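Handheld Gripper Recall: Questions and Answers

Which units are affected?
Drekard handheld grippers with the white housing, shipped to Nusurix sites before July. Look at the serial label inside the battery door. If the revision code ends in 2, the unit is affected. Later revisions have a different trigger return spring and can stay in use.

What is the fault?
The trigger spring can lose tension after long sessions. When that happens the fingers close and don't open again when the operator lets go. We have 14 confirmed reports from 37 units in the field. In one case an operator's thumb was pinched while he was reaching over to free a cup. The skin was bruised and he went back to work the next day.

Can I keep working with an affected unit until the replacement comes?
No. Switch it off, tag it, and put it on the return shelf. Please don't swap springs between units. Two sites tried this and both ended up with more stuck grippers than they started with.

What should I do if the fingers jam on an object?
Stop and say "hold" so the people near you know. Set the gripper down on a flat surface, turn off the power at the pack, and wait for the status light to go out. Then turn the manual release a quarter turn to the left. Keep your other hand clear of the fingers the whole time.

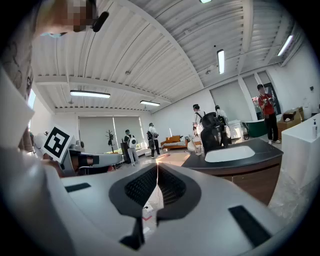
If the release won't turn, leave the object where it is and get your shift lead. Do not pry the fingers apart with a screwdriver. The pads crack easily and the drive can still hold some load with the power off.

Is the recording from a jammed session still usable?
Usually, up to the point of the jam. Mark the session "fault" and upload it as normal. Don't trim it yourself.

How long do replacements take?
Ullow handles the repairs. The first 32 springs are in stock and go out every Wednesday. Loaners are limited, so ask early.

Who do I contact?
Amanuel Negussie on the equipment desk. Include the serial number and the session ID if you have one. Any injury, even a small one, goes on the incident form the same day.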